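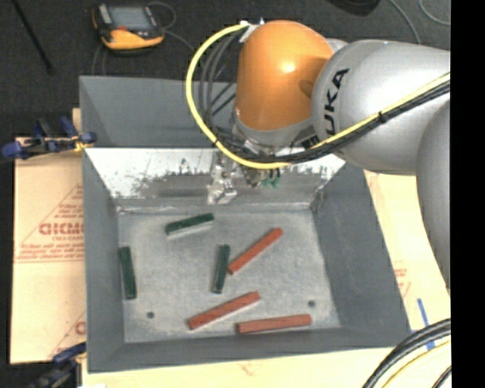 How many examples does a learning system need before it can pick things out of a bin?

Fewer than most people fear, if they are varied. Our first picking model at Plilport did useful work after 252 recorded picks, and I would take those over a much bigger pile of near-identical ones any day.

What follows is the way we gather a set of picks from start to finish. It's written for someone who can already jog their arm about and has a gripper that opens and closes when told, but who hasn't yet recorded anything for a model to learn from. Put the kettle on, it's a fairly long read!

Setting up the bin

Fix the bin down before you do anything else. Clamps on the rim are fine, and tape will help keep any board underneath from creeping. A bin that shifts by a finger's width halfway through the day gives you two sets of data pretending to be one (I have done this, and lost an afternoon in May to it).

Choose blocks of one shape to begin with. We use narrow ones in two colours, green and red, three of each. Two colours let you ask later on whether the model has learned the shape or is simply chasing whatever is brightest. Old, scuffed blocks are perfectly good, and so is a scratched bin.

Tie the cables to the arm with enough slack for the wrist to turn, then run the wrist slowly through its whole range and watch the loop as it goes.

Laying out the blocks

Please don't arrange them nicely. Tip them in, give them a stir by hand, and leave them at whatever angle they settle. You want some lying close to a neighbour and some near a wall, as those are the picks that will give you trouble later. Step well clear before the arm is enabled again.

Recording a pick

We keep our recordings in Wilix, though any tool that saves the camera picture and the arm's position together will do.

1. Move the arm to its start position and take a still of the bin.
2. Start recording.
3. Guide the gripper to one block and line the fingers up with its long sides.
4. Close, lift, and hold for 2 seconds.
5. Stop recording and mark the pick as good or failed.
6. Put the block back somewhere new.

Keep the failures. A gripper that closes on thin air or knocks a block sideways is worth having in the set, provided it is labelled properly. Our labels live in a little add-on called Flima, but a spreadsheet did the job for months.

After every 11 picks, stir the whole lot again.

Checking as you go

Stop at 105 picks and look through the stills in one sitting. Ours showed hardly anything from the left wall, so the next session was spent almost entirely over there. Do this check before training, while the bin is still clamped where it was.

Next page: splitting your picks for training with the Kovács sorter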